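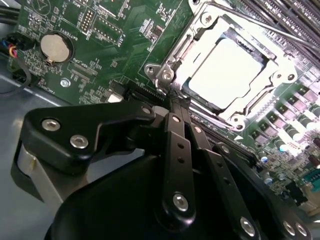

Dec 28, 2025

Bench 2, the green board out of the Druderside batch. Writing this up while I still remember which claims were mine and which came in on the paperwork.

The job sheet says "tested good, pulled working". Every board in that batch has the same line in the same handwriting, so I give it no weight at all. Mogens reckons I'm being unfair to them. Mogens Lauritsen also reckoned the April lot was fine, and we know how many of those went back in the bin.

Started with the socket. Retention frame is polished steel, the usual stamped thing with the long load lever down the side. I had a note from the Flustus guide that you should check the frame for "uneven seating" by eye. I don't believe you can do this by eye. The steel throws the bench lamp straight back at you and the middle goes white, so whatever you think you see is mostly glare. I tried it with the lamp at three positions and came to three different opinions. Turned the lamp off and used the window, which was better but still not something I'd sign for. Feeler gauge along the edges says fine. I'll go with the gauge.

Did not touch the frame screws. There's a habit creeping in here of nipping them up "just to be sure" and I'd like it to stop. Sure of what? If somebody can show me a board that came good because of a quarter turn on a frame screw, with before and after, I'll eat my words. Until then leave them alone.

Coin cell. Marked BATTERY1 on the silkscreen, so no excuse for anyone asking where it is. Measured well under what a fresh one gives. Swapped it for one out of the new tray. I know the received wisdom is that a flat cell explains half the odd behaviour on boards this age. Maybe. It explains the clock and the lost settings. I don't accept that it explains intermittent no-post, and I'd like us to stop writing "battery" in the fault column when what we mean is "we changed the battery and then it worked for a bit". One good start after a swap tells you very little. The board had also been unplugged and sitting for an hour by then, and it had been picked up and turned over.

So I did it the tedious way. Old cell back in, ten starts. New cell, ten starts. Old cell, ten starts again. Nine, nine and ten. Make of that what you like. I make nothing of it.

Power stage next. Went down the rows of chokes and caps along the side below the socket. Butard's sheet has this as a visual check, "look for bulging or leakage", and I did look, for what it's worth. The two with blue tops are a different type from their neighbours and I spent too long wondering if someone had replaced them. Couldn't find any sign of rework on the underside. Joints look the same as everything near them. My guess is they came that way from the factory, but it is only a guess and I've put it down as unknown. Please don't upgrade it to "original" when this gets typed up.

Ran it with a load on for 58 minutes. Lamp off, door shut, heater off, so the room was cold by the end and so was I. Thermocouple taped beside the chokes. It crept up, flattened out and stayed flat. No drama. I'd be happier with a proper long run, and I don't think an hour proves anything about a fault that supposedly turns up once a week.

Memory slots. This is where I think the time should be going. Reseating is treated here like superstition, you push the sticks in and out a few times and declare it cured. If it does cure it, the cause is dirt or a tired contact and it'll be back. Cleaned the slots properly with the soft brush and the alcohol, let them dry, then one stick at a time in each slot, same stick throughout. Logged 231 starts over the afternoon using the relay timer. 187 of those were after cleaning. Failures: four before, none after. Tempting, isn't it. But the four came in a clump near the beginning, while I was still fiddling with the supply lead, and I can't separate the two. I wish I'd changed the lead first. I've written it up as "not reproduced", which is duller than "fixed" and has the advantage of being true.

On the relay timer: Ho wants us to pay for their automatic test unit, which is supposed to run 2,000 cycles unattended. I've read the leaflet twice. It doesn't say what counts as a pass. If it only looks for power on the rail then it would pass a board that never gets as far as memory, and we can do that already with a lamp and a bit of wire. Happy to be shown otherwise. I've asked for a loan unit and heard nothing back.

Small print for whoever has the bench next:

New cell is in. Old one is taped to the job sheet, don't bin it, I want to measure it again warm.
The lever is stiff. I think it's normal stiff. Don't force it.
Supply lead with the green tape on the plug is the suspect one. It's on the hook by the sink. Do not use it for anything, including the kettle shelf radio.
Brush needs replacing, it's shedding.

Next go: same board, known good lead from the very start, slots left alone, and a run overnight. If it fails I'll have learned something about the slots. If it doesn't, I'll have another large pile of passes and no better idea than I have now, and Mogens can sell it as tested with his name on the label instead of mine.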